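Clearing the Table Is Still the Hard Part

March 5, 2024

Anyone who has ever stood over a table at the end of a long day, wondering where to begin, may be comforted to hear that machines feel much the same way. Jirkeo, the small automation company in Pulham, opened its doors to neighbors last week for an evening talk on household chores, and the question on most people's minds was the plain one - can a robot tidy up after us yet?

The short answer, from engineer Aidan Costello, was "some of it, slowly, and please don't throw away your dishcloth." He has spent the past 2 years on the problem and was very good-humored about how far there is still to go. Floors, he said, are the easy part, and folding a plain towel is coming along nicely. A table that people have been using is another story, with everything on it a different shape and half of it lying on its side.
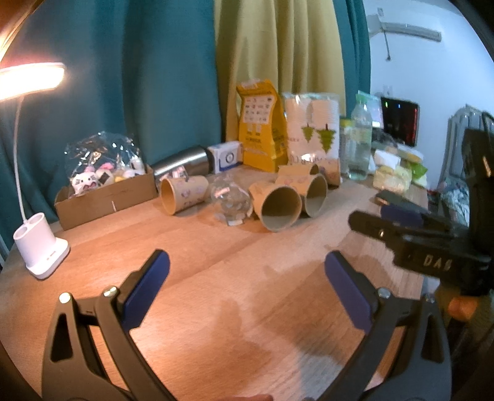 Paper cups came up again and again during the evening. A person picks one up without thinking, but a machine has to find the rim, work out which way the opening faces and then squeeze just enough to hold on without crushing it. Clear glass and clear plastic are harder still, as a camera tends to look straight through them to whatever is behind. And then there are bags, which change shape the moment they are touched - Costello called them his least favorite thing in the world, and got a big laugh from the parents in the room when he added soft toys to the list.

The company has been teaching its software with short examples of people doing the job by hand, and it now has around 2000 of them. In the latest round of trials, a mixed table of 24 items was cleared without help in 5 attempts, out of a good many more that ended with somebody stepping in. Costello didn't seem discouraged by this, and said the misses are often more useful to the team than the clean runs.

Shops may see the benefits before kitchens do. Bilgin, the grocery on the corner, has agreed to try a shelf-straightening machine after closing time, starting in July, and the Provetti bakery has asked about stacking trays. Both jobs involve the same few objects night after night, in places with good light and no children underfoot, and that suits today's machines very well.

As for a helper at home, Costello would not be drawn on a date, though he was asked at least twice over coffee. Another talk is planned for the summer, and families are welcome to come along.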